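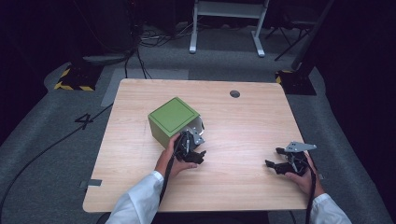
*Two hand-held grippers and a green box on the work table.*

The engineer from Jonetti has been asked the same question at every family dinner for 4 years: when will the machine clean my kitchen? She laughs when she tells me this, but then she answers it seriously.

"Not this year, and I think not next year. If you ask me for a kitchen where everything has its place and no child lives there, then maybe sooner. But I have never seen such a kitchen."

Jonetti is a small company. It works on the kind of chores that are boring to describe: moving a box from one side of a table to another, putting a carton back on a shelf, clearing a counter before it can be wiped. Its first customer is Gaete, a chain of household goods shops, where the same carton may be lifted several times before somebody buys what is inside. I asked why a box should be difficult in the year when computers write letters.

"A box is difficult because it is wide and you have two hands," she said. "You press from both sides. If one hand presses more, the box turns. You correct this and you don't notice that you corrected it. The machine must notice everything."

Her team collects examples from people, who do the job with grippers in their own hands. She has done many hours of it herself. In the first week, she says, she was slower than her own grandmother would be, and her wrists hurt. After 168 hours of such work in September, the team threw away almost a third, mainly because people had become too clever and were helping the box with the knee or the elbow.
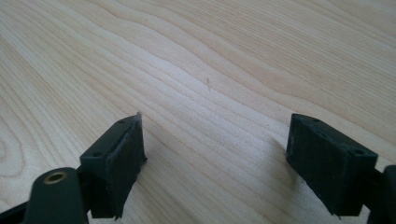
The night manager at Piltell does not believe in any of it yet. He has watched 3 trials of shelf-filling machines in his warehouse, all from other suppliers, and he told me by phone that each one was fine until a carton arrived a little crushed. "Then a man has to come, and the man could have filled the shelf," he said. He would pay for a machine that does half of the cartons, if it knows which half and leaves the others alone.

I repeated this to the engineer, and I expected her to defend herself. She agreed with nearly all of it.

"He is right about the crushed carton. To know that you cannot do something is a skill, and we are bad at it. Our software is like a new worker who is too polite to ask."

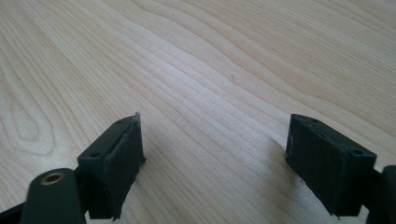
*Fingers open over the wood grain, nothing between them.*

We talked for a long time about fingers, which I did not expect. A stiff finger slides on cardboard, and a soft one wears out. She would like a finger that is cheap enough to throw away without thinking, and she says people in her field speak too much about the brain of the machine and too little about this part.

"When a grip fails, everybody wants to look at the software. I first look at the pads — it is less exciting, but it takes one minute."

And the home? Here she becomes more careful. A shop can decide that all boxes stand with the label to the front. A family will not do this for a machine, and she thinks it should not. Zarkico, the other project she advises, tries only one household job, to put folded towels in a cupboard. After 2 winters it works well with towels of one size. Her sister asked if it can do the fitted sheets. It cannot, and the engineer cannot either.

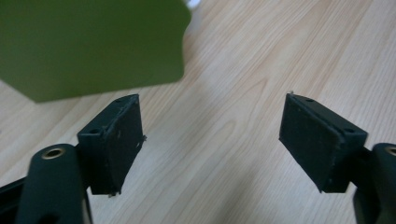 *Gripper fingers near the tabletop, the box behind them.*

I asked which chore she would give away first, if she could choose today. She did not need to think.

"Carrying things back to where they were. Cups, shoes, the scissors. It is most of the work in my house and there is no name for it." She looked at the clock, because the afternoon session was going to start. "But please write that I still do it by hand. My mother will read this."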